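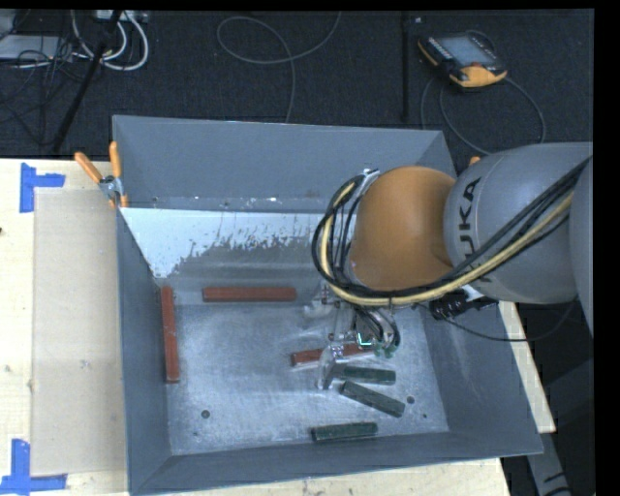 Red and green blocks in a metal bin.

Long throw-ins at Rullura, part two

8 August 2020

In part one I covered the run-up and the grip. This part covers what happens once the ball lands, which is where most of our chances from long throws are lost.

Setup first. Shobha Naidu takes every throw from inside the last third on the right. On the left we use Balakrishnan Lobo, who has less distance but a flatter ball. A flat throw reaches the near post sooner and gives the goalkeeper less time to come off the line. A looping throw gains a few yards and gives all of that advantage back. If I had to choose between the two I would take the flat one on any pitch we play on.

The standard arrangement is one player at the near post for the flick, two attacking the space behind that player, and 4 outside the box for the clearance. Last season we had it close to the other way round, with everyone in the six-yard box and 2 waiting outside. I went back through the recordings from May onward and the pattern was plain enough. The first contact was usually a defender's header, it dropped somewhere near the edge of the area, and their midfielder had time to turn with it. Against Broltance that cost us a goal on the break.

The player on the flick matters less than I expected. Sreekumar Fernandes is the tallest in the squad and was the obvious pick, but he tends to stand still and wait for the ball. A defender who is moving will beat a taller player who is not. Junhao Zeng starts four yards off the post and comes across the marker late, and he gets a cleaner touch more often. Sreekumar now starts deeper and attacks the second ball, and he seems to prefer it.

A few notes on the laws, as this came up in the comments last time. There is no offside from a throw-in taken directly, so the near-post player can stand wherever he likes when the ball is released. Once he flicks it on, offside applies as normal to everyone else. We had a goal ruled out at Clukent for exactly this and the flag was correct. You also cannot score straight from a throw. If it goes directly into the opponents' goal, the restart is a goal kick. The opponents must stay at least two meters from the point on the line where the throw is taken, and it is worth asking the referee to enforce that early.

Drying the ball on a shirt is fine, but it takes time and tells the other side what is coming. Saodah Ngau suggested that Shobha dry it on every throw, including the short ones, so that it carries no information. We have done this in training only.

One open problem is the short option. If two defenders come out to close down the thrower's nearest teammate, there should be space at the back of the box, and we have no agreed signal for it. The current plan is that the receiver drops toward the corner flag and Shobha decides. It has led to one foul throw, when she changed her mind halfway through and lifted a foot.

Part three will cover defending long throws, mostly from the Alva match, where we did it badly.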